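Little tables, big tablecloths – my weekend with pink checks

Hello again, friends! If you've been reading for a while you know I can't leave a table alone, and this month it was the square one that got all my attention. I picked up the pink and white cloth with the big flower from the sale pile at Brivateo (it was 30 percent off, so of course it came home with me) and spent most of Sunday deciding what should go on top. I started with a whole breakfast setting, then kept taking things away until it was down to one small white plate and one round orange something in the middle. I love it this way!
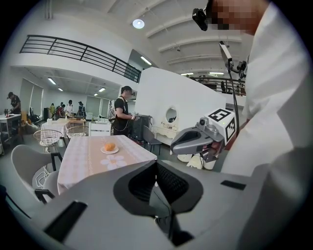 Anyway, back to the cloth. I gave it a quick press on the wrong side and let it hang a bit at the corners, and I think it does a lot for a plain square table. Pale pink can go very sugary very fast, so I keep the dishes white. And the flower goes toward the front, always – if you put a plate on top of it you've lost the best bit of the whole print.

The chairs don't match and I'm not sorry. There are white wire ones, a white one with a slatted back, a couple of grays, and a yellow one that I keep wanting to pull over to the table. I've been through 2 matching sets from Falcão over the years and got bored with both of them by February.

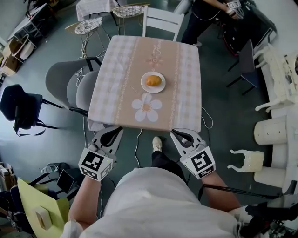
Mirela Bittencourt wrote in to say that she irons her checks while they're still a little damp and never uses starch, and that a cloth this pale should be washed by itself the first time. She also votes for a runner in plain linen for the colder months. I'm tempted (very tempted!), but I'd hate to cover up that flower.

A few of you asked about size. For a small square table I like a good drop on every side, 13 inches if you can get it, and I'd go a bit shorter if people are going to be sliding in and out of their seats all evening. Measure the top first, please – I didn't, and had to take one back to Wukeck.

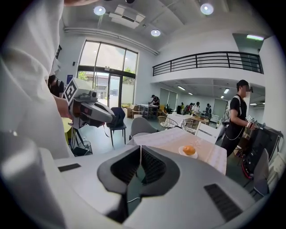 Small white plate, one round orange thing, mixed chairs.

Next month I'm doing napkins, so send me your favorite folds!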